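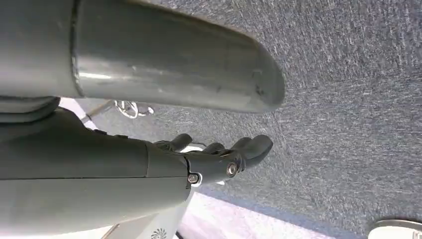
Wrist camera, hand and forearm.

Talk: the stall we logged as a success
Kurkura sorting task, cards into a divided box

Open with the number. 714 attempts in October, 597 marked good. Pause. Then: 109 of those "good" ones were wrong.

What happened - grip force reading froze, last value held. Controller saw a steady grip, carried on, closed the log as done. No alarm. Vesa (the supervisor process) only checked that a value was there, never how old. My fault, say so.

Don't rush teh next bit. Stale reading also feeds the contact stop. So for up to 2 seconds the arm could push without knowing it. People stand at that table.
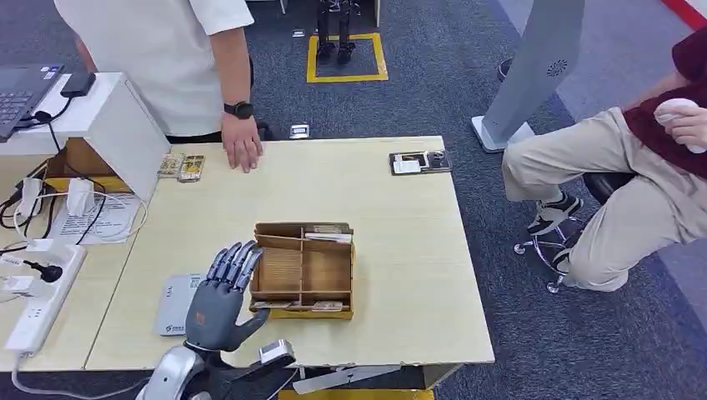
Safety part

Distance to the person across the table. Let them look at it.
No injuries. One bent finger link, Liem replaced it.
Fix: timestamp on every reading, stop if old. Separate hard stop, own wiring.
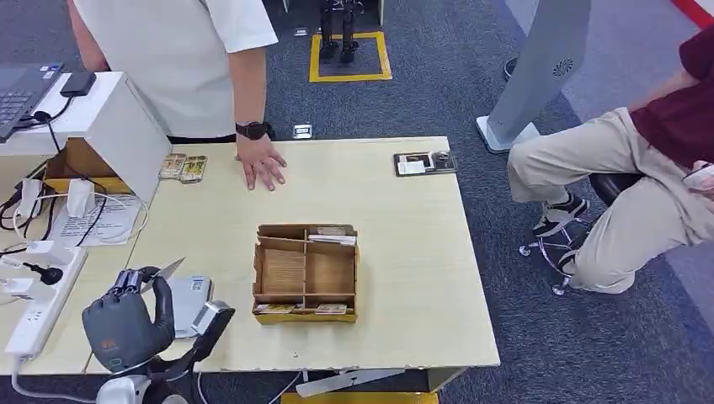 Ratih Menon, controls engineer, Plustora

Card between the fingers, good moment to explain what "holding" means to the software. Keep it short, Dörte Frerichs has the log questions after me.

Still open: fault does not come back on the bench. Cable? Ask room if anyone has seen simlar.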